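Section 4. Adding a Property to Your Suvarna Host Account

Last revised July 25, 2022

Use this section to set up a vacation rental listing, set its rates and block dates for the owner's own stays. You need a verified host account and the rental permit number for the property. If the account is not verified yet, go back to Section 2.

4.1 Create the listing

1. Sign in and open Properties, then choose Add Property.

2. Enter the street address as it is written on the rental permit. Do not add the name of the house here. It has its own field on the next screen.

3. Choose the property type. A guest cottage on the same lot as a main house is a separate property if it has its own entrance and kitchen.

4. Enter the bedrooms and the beds in each one. Sofa beds go under Other Sleeping Areas.

5. Write the description. The limit is 2,000 characters, and guests see the first two lines in search results, so put the location and the view there. 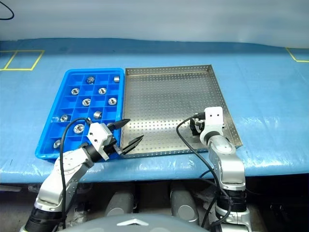

Sekdale hosts have asked whether a loft counts as a bedroom, and were told that it does only if the permit lists it as one. A loft that is not on the permit goes under Other Sleeping Areas, even if it has a door.

6. Press Save Draft. The listing is not visible to guests until you finish 4.3.

Note: Drafts are kept for 60 days after the last change. After that they are deleted and cannot be restored.

4.2 Set rates and deposits

1. Open the Rates tab and enter the base nightly rate. Leave out taxes and cleaning.

2. Enter the cleaning fee. It is charged once per stay, whatever the length.

3. Enter the security deposit. The highest amount the system accepts is $1,000. For a larger deposit you need a signed rental agreement – see Section 7.

4. To add a seasonal rate, press Add Season and pick the first and last night. The last night is the night before checkout, which trips up many new hosts.

5. Set the minimum stay. The default is 2 nights.
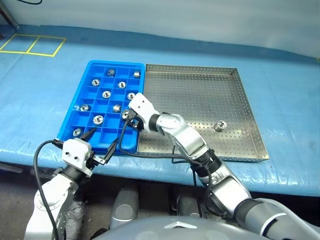

Blue compartment tray and metal tray on the worktable.

Caution: If two seasons overlap, the one you added last is used. Check the calendar view before you save, especially around holidays in July.

4.3 Publish and connect calendars

1. Open the Calendar tab and block any nights the owner is keeping. Blocked nights show in gray.

2. If the property is also listed on Unby or Juvby, copy the calendar link from that site and paste it under Linked Calendars. You need one link for each site.

3. Wait for the first update. It can take roughly an hour, and new bookings on the other site will not show until it is done.

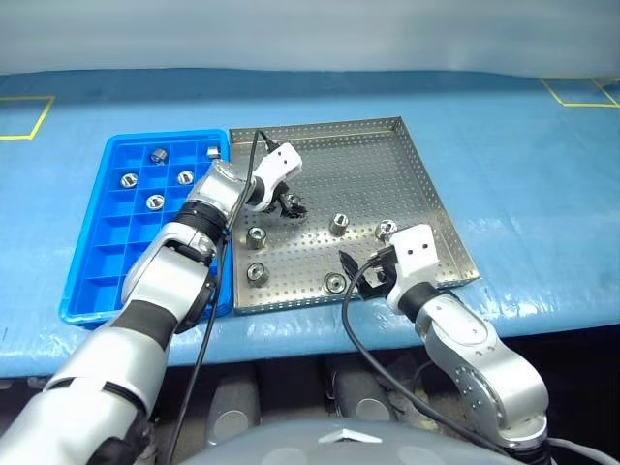
4. Copy your Suvarna calendar link and paste it into the other site. Without this step, bookings made here will not block nights there.

5. Press Publish. If a field is missing, the page returns to it with a red border.

Caution: Removing a linked calendar frees every night it had blocked – re-enter those nights by hand first if guests are already booked.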